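Hanging Up Bags: Your Questions, My Answers

I get a lot of mail at Flarnura about bag storage (who knew!), so I've put the usual questions on one page. Last updated March 16, 2018.

Why hang bags at all? Mine live in a pile.

So did mine, for years! Then I moved to a small apartment in Cáceres with one closet, and the pile got to the point where I couldn't close the door. A freestanding rack fixed it in an afternoon.

What kind of hooks do you like?

The plastic ones with several prongs and a loop that goes over the bar. I buy mine in pastels from Dindeck, in packs of 16, and I've used the same ones for two years now. Metal S-hooks are fine too, but mine kept jumping off the bar every time I grabbed a coat.

Do the colors mean anything?

At my place, a little. Blue is for everyday bags and pink is for travel stuff. White and green are up for grabs. My sister-in-law thinks this is ridiculous.

My bag has really long straps and they end up in a knot. Help?

Oh, I know this one. Spread the straps over neighboring hooks so the weight is shared, and try to lay them flat as you go. If they cross over each other a bit, I let it slide. If it's a real mess, take the whole thing down, clip any buckles shut and start again from one end.

Should I empty the pouches first?

Yes please. I once left a banana in a side pocket over a long weekend. Crumbs out, zippers closed, then up it goes.

How wide should the bar be?

Mine is around 90 centimeters, from Celtuteo, and that's plenty for my hooks plus a few jackets. Measure your wall before you order. I didn't, and had to send the first one back.

Can I wash a fabric bag and dry it on the rack?

I do, with the zippers open and a towel on the floor. Check the label first, though, and give the thick seams an extra day.
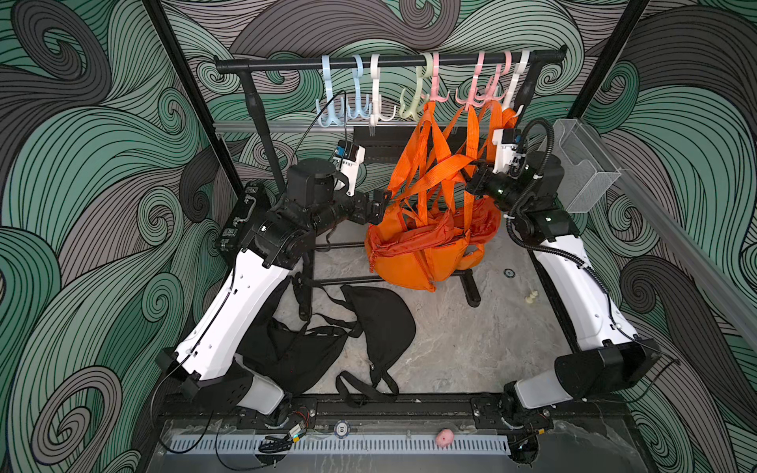
Orange bag on the pink hooks, straps and all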